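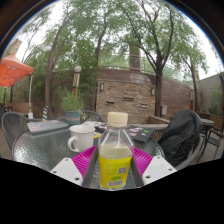

3.2 What the purchase price leaves out

The case for buying hand-held grippers before buying arms is usually made on price. A person carries the gripper, records themselves doing a task, and the recordings are used to train an arm that may not even have been ordered yet. The planning note we were given at Lollstead puts one complete Skemetti hand unit at £2,885, and sets this beside a Zhuravel arm at many times that figure. We do not dispute the price. We do dispute the use made of it, which is to treat the hand unit as the cheap part of the project and the arm as the dear part, as if the two could be bought and judged apart.

Figure 2 shows the sort of work the hand unit was bought for. The jaws are closed on a clear plastic bottle, partly filled with a pale yellowish liquid, standing on a glass-topped patio table. It is a simple action and almost anyone can do it at the first attempt. That is the selling point, and it is also where our doubts begin. A task that costs a person nothing in effort tells a buyer very little about what it will cost a machine. The bottle is see-through above its label, the table top throws back light in a mottled pattern, and the sky behind the trees is bright. Each of these is a known source of trouble for depth sensing and tracking. None of them appears as a line in the budget.

Three costs were missing from the Lollstead plan when we first read it. We take them in the order in which they came up.

The first is wear. The magenta pads in Figure 2 have fine ridges, and ridges of this kind are there to hold on to smooth things. The supplier, Gruleck, lists pads as a spare part but gives no service life for them. When Gwilym Jenkins asked for one, he was told that it depended on use. We accept that it does. But a plan that runs over 2 years has to put some number in the box, and the number in the box was zero. If pads are changed on the hand unit and left alone on the arm, or the other way round, the two no longer grip alike, and recordings made with one set are a weaker guide to what the other will do. We would therefore budget for pads in matched sets and replace both sides together. We have not seen any supplier suggest this, and we would be surprised if many buyers asked.

The second is people's time. The plan assumed that staff would collect recordings "alongside normal duties". We asked what the normal duties were and how much slack they held, and did not get an answer that could be turned into hours. Moving between settings takes time as well. A table outdoors, with chairs round it and laptops and papers already on it, gives a far more varied backdrop than a cleared bench, and variety is what the method is supposed to buy. It has to be found, carried to and cleared up after. Prys Lougher, who drew up the first draft of the plan, argued that this work would be done by people who were going to be there in any case. That may hold for the first few outings. We do not think it can be relied on for a whole season, and in November it can hardly be relied on at all if the varied settings are mostly out of doors.

The third is rejected material. Every method of this kind throws some recordings away: tracking is lost, a hand gets in front of the lens, the object leaves the view. The plan priced each recording as though all of them would be kept. We could find no rejection rate in the Gruleck papers that came with an account of how it was measured, so we have none to offer either. What we can say is that the rate is likely to be worse for exactly the objects that make the data worth having. Opaque boxes on matt tables will pass. Clear bottles on glass are another matter, and a buyer who sees only the overall rate will not know which of the two they have been paying for.

There is a further point about how many units to buy. The draft asked for 7 on the grounds that more hands gather more data. This is true only if there are people to hold them, charged batteries to run them and somebody free to check what comes back. In the staffing figures supplied to us we could see cover for 3 at most, and that was on a good week. The remaining units would have sat in a cupboard through their warranty. Our advice was to order 2, keep the rest of the money unspent, and look again once the first batch of recordings had been tried on a real arm.

It may be said that we are asking too much of a small purchase. Set beside the cost of the arm, a few sets of pads and a few lost afternoons are minor sums. We would answer that the hand unit is being bought in order to decide whether the arm is worth having. If its own costs are not counted, the decision rests on a figure that was wrong from the start. The same applies to the results. A figure such as ours shows that a person can close a gripper on a bottle. It does not show that an arm can, and it should not be used in a funding bid as if it did. We have read two bids in the course of this work where a picture much like it was placed directly above the sum requested for arms, with no trial on an arm reported anywhere in the text.

Section 3.3 sets out the revised budget, with pads, staff hours and rejected recordings entered as separate lines. Where we had no sound basis for a figure, the line has been left open and marked as such.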